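Cloth handling rules (hand-held grippers)

15th October — by Anika Mercado

Cloth handling rules are the working rules for people who record the folding of fabric with hand-held grippers. The most used version is the Sorlow sheet, written by Tamsin Nakamura and first printed in January. It has 2 pages.
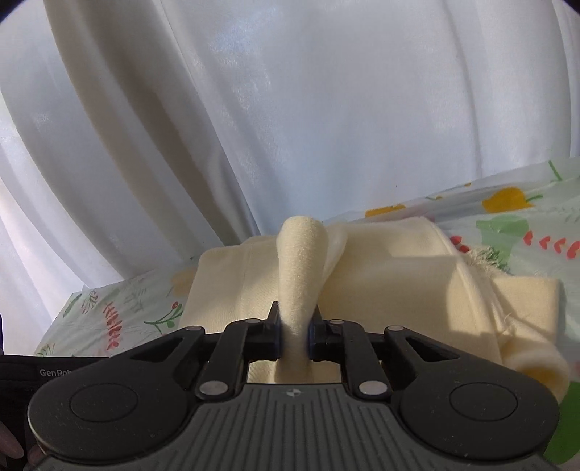 Cream cloth held between the finger pads of a gripper.

The sheet says that cloth is taken by the pads only, and the free hand stays on the handle. A session stops after 700 closings of the fingers, and then the pads are inspected. Frayed edges are permitted, but they must be written in the log.

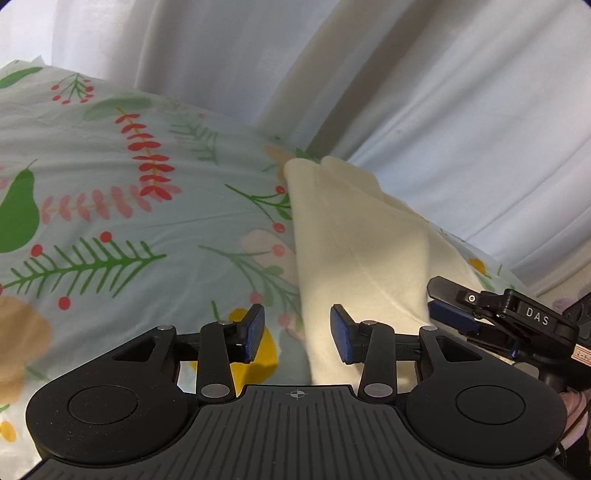
For work with two grippers, the rule of Barrett Lindgren is usually added — one tool moves while the other waits open. Bitine keeps a shorter version with three rules. Critics, among them Ezekiel Pruitt, find the limit of closings too high for soft fabric.

1,085 shares | 3 comments
Contact | © Ruangrit | Back to top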